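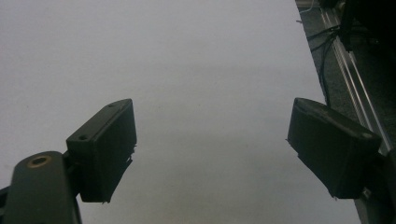

Pale grey-white, faint smudge in the middle

Zomby Forums > House & Garden > Painting > Which white?

Print this thread | E-mail this thread

**tealeaf_jo**
Aug 1, 2019
Okay, I am hooked on whites! We're painting the whole back half of our place in Cartwright and I've spent 15 nights with colour cards all over the kitchen bench. Two months ago I'd have told you white was white. Now I can see pink in one and green in another and I'm annoying everyone at work about it. Favourite so far is Ronetti 634, a soft greyish one, lovely in the morning and a bit moody after dinner. Has anyone done a whole room in it? South facing, two smallish windows.

**gumboot_68**
Did our hallway in 634 in April. Love it to bits. Two coats over their grey undercoat, and it still makes me happy when I come in with the shopping. Under warm globes it goes a touch creamy.

**plumbob**
I'll be the grump. Cool greys in a south-facing room look like a dentist's waiting room. Go warmer, something with a drop of yellow in it. You'll thank me in winter.

**tealeaf_jo**
Ha! My mum said the same thing, nearly word for word. But the yellow ones looked like old piano keys next to our tiles.

**gumboot_68**
plumbob, mine faces south too and it's gorgeous. Depends what's on the floor. We've got red gum boards and they throw a lot of warmth up the walls.

**plumbob**
Fair enough, boards would do it. If it's grey carpet I'm not budging.

**sandgroper_k**
Paint big test patches! I did 7 on old bits of plasterboard and moved them around the room for a week, and the one I was dead set on went straight to the shed. Also get a decent roller. I used a Tromitz with the short nap and hardly any stipple.

**mirrabooka**
Short nap for ceilings, sure, but I'd go medium on older walls, it fills the little dings better. And matt shows every finger mark, so low sheen if there are kids.

**tealeaf_jo**
No kids, one very grubby kelpie. Low sheen it is! Floor is cork, fairly orange, so maybe I'm safe from the dentist look. Picking up 4 sample pots tomorrow, including one yellowy one for plumbob.

**plumbob**
Good on you. Paint mine next to the window.

Contact us | © Zomby Forums | Back to top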